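Kokgate Report Builder – User Guide
Section 4: Setting up a report template
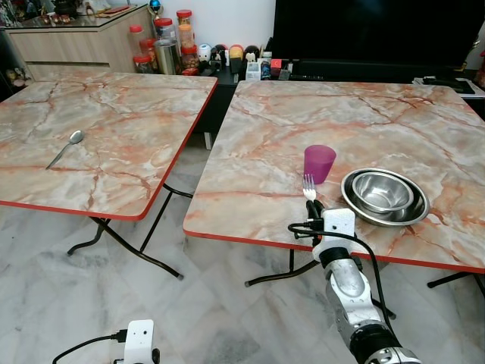 A template holds the parts of a report that stay the same each time: the title page, the heading order, the style of the tables and the list of sources. Set it up once per project. Everyone who opens a new report in that project will start from it.

You need Editor or Owner rights to save a template. If the Templates tab is gray, ask the project owner to change your role (see Section 2).

4.1 Create the template

1. Open the project and select Templates, then New.
2. Type a name. Names can be up to 36 characters long. Slashes and colons are not accepted.
3. Choose a base layout. Greltudon is the short layout, meant for progress reports and memos. Basthorpe is the long one and adds a contents page, a list of tables and room for appendices.
4. Select Create. The outline opens on the left and the page view on the right.

Note: The base layout can't be changed later. To move from Greltudon to Basthorpe, create a second template and copy the headings over.

4.2 Set the headings

1. In the outline, click a heading to rename it.
2. Drag headings up or down to reorder them. Subheadings move with their parent.
3. To add a heading, put the cursor where you want it and press Enter.
4. Mark any heading that must be filled in as Required. Writers can't export a report while a required heading is empty.

The Basthorpe layout starts with Summary, Background, Method, Findings, Discussion and Sources. Most teams keep these and add their own below Findings. If your reports don't include original data, delete Method or clear its Required box – an unused Method heading is the most common cause of a failed export.

4.3 Add guidance text

Guidance text appears in light type under a heading and disappears when the writer starts typing. It is never printed.

1. Right-click the heading and select Guidance.
2. Type your text. Two or three sentences work best.
3. Select Apply.

For the Summary, a useful entry is: "State the question, what was done and the main result. Write this last. Keep to one page."

4.4 Choose a source style

1. Select Settings, then Sources.
2. Pick a style from the list. The default is Ní Chonaill, an author-and-year style with full entries at the end.
3. Set the page limit for the source list, if you have one. The default is 20.

Caution: Changing the source style after reports have been written will renumber notes in every draft that uses the template. Export a copy of each open draft first.

4.5 Save and test

1. Select Save as draft. Only Editors and Owners can see a draft template.
2. Select Test report. The program fills the headings with sample text.
3. Check page breaks, table widths and the contents page.
4. When you are satisfied, select Publish.

If the test stops with error 41, two headings at the same level have the same name. Rename one and run the test again.

Template questions that aren't covered in this section go to Caoimhe Hayes at the support desk. Include the template name and the error number, if there is one.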